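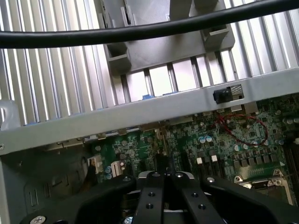 ## Hirose 桌面机械臂拆机试用:能不能替人干活

机箱里的活,我一直觉得是检验机械臂的好题目。叠毛巾叠歪了没有关系,内存插歪了要赔钱。这次评测的 Hirose 是 Grommont 出的桌面机械臂,带两指夹爪,腕部自带摄像头。我在 Helow 的维修间里用了一个多月,主要让它做旧电脑的拆解和清理,也顺带试了几样家务。

先说结论:能用,但还算不上能干活。下面按任务分开写。

### 价格和配置

整套 3,302 美元,含控制盒和一对标准手指。备用手指另卖,149 美元一对,黑色平板,上面有圆孔,指尖用螺丝固定。这个价格在同类里属于中等,备用手指偏贵。软件装在普通电脑上就能跑,界面有中文,翻译比较生硬,个别菜单要切回英文才看得懂。

安装花了一个下午。底座要固定在台面上,夹钳对台面厚度有要求,我们那张老工作台的边沿太厚,最后是打孔上的螺栓。说明书没有提这一点。

### 拆机

旧机箱里的情况比想象中复杂。一块绿色主板,上面密密麻麻都是电容和芯片,一条金属横梁从中间跨过去,散热片上面压着浅灰色塑料支架,黑色的粗线缆从上方绕过,板子右侧还有一对绞在一起的红线。人看一眼就知道先挪线再动支架,机械臂需要你替它把顺序排好。

几项任务的表现如下:

- **拨开线缆。** 粗线还好,夹住之后能带到一边。细线比较麻烦,夹爪合拢时经常从指缝里滑掉,或者把旁边的线一起夹走。
- **取下塑料支架。** 卡扣式的零件基本做不了。人手是一边压一边提,它只有一个夹爪,压住了就没法提。我们后来都是先用手松开卡扣,再让它把支架拿走。
- **拧螺丝。** 标准手指不能拧,要换成电批接头。对准靠摄像头,光线均匀时对得很准,机箱深处有阴影时就要试好几次。
- **拔内存条。** 手动打开两端卡扣以后,它可以垂直拔出来,动作慢,力度控制得不错。插回去我没敢让它在好板子上试,只用报废的主板试过,插到一半会停下报警。
- **吹灰。** 夹着气吹沿散热片来回走,这是它做得最好的一项。鳍片间的缝隙很窄,吹的角度要一致,机器比人有耐心。

速度方面,同一台机箱,从松线到取出内存,我自己动手用 6 分钟,它用了 92 分钟,中间还包括几次人工复位。厂家说后续固件会提速,我只按手上这一版评。

### 反光问题

需要单独说一下。铝散热片在强光下发白,摄像头会把鳍片之间的缝看错位置,夹爪往下探的时候就会偏。把工作灯调暗,从侧面打光,情况好很多。如果你的工位在窗边,建议装个帘子。

主板上的白色小元件也有类似的毛病,软件有两次把它们标成了螺丝。好在移动之前要人确认,没有真的夹上去。

### 家务

既然摆在台面上,就顺手试了试。

收杯子可以,前提是杯子的位置大致固定,杯壁不能太滑。叠抹布能叠成对折,第二折开始就歪。擦桌子需要自己编路径,擦得干净,可桌上不能有别的东西。给抽屉分类放勺子,十次里总有几次放错格,标准手指夹薄勺柄不太稳。

这些事放在家里做没有多大意思,收拾场地的时间比干活的时间还长。

### 和 Clevgate 的比较

去年 10 月我试过 Clevgate 的入门款。那台便宜,手指是软的,拿杯子比 Hirose 稳,伸进机箱就不行了,手指太厚,横梁下面的空间进不去。Hirose 的手指薄,两片平行,能伸到接口旁边,但夹爪两侧的外壳比较宽,靠近机箱侧壁时容易碰到。官方的三维模型里有外壳尺寸,买之前可以先量一量自己的机箱。

### 优点

- 手指薄,适合狭窄位置
- 夹持力可以调得很小,没有夹坏过零件
- 腕部摄像头的画面清楚,远程看板子够用

### 缺点

- 太慢
- 单夹爪,凡是需要两只手配合的动作都做不了
- 对反光敏感
- 备用手指贵,指尖螺丝用久了会松,要经常检查
- 说明书缺安装台面的要求

### 适合谁买

每天重复同一种机型、同一个动作的车间可以考虑,比如成批清灰,程序编好之后能省一个人手。机型杂的维修店不建议,每换一种机箱就要重新示教,时间不划算。家庭用户可以再等等。

我们这台会留下来,继续做清灰和拔内存。拧螺丝和卡扣还是人来。

2022年3月6日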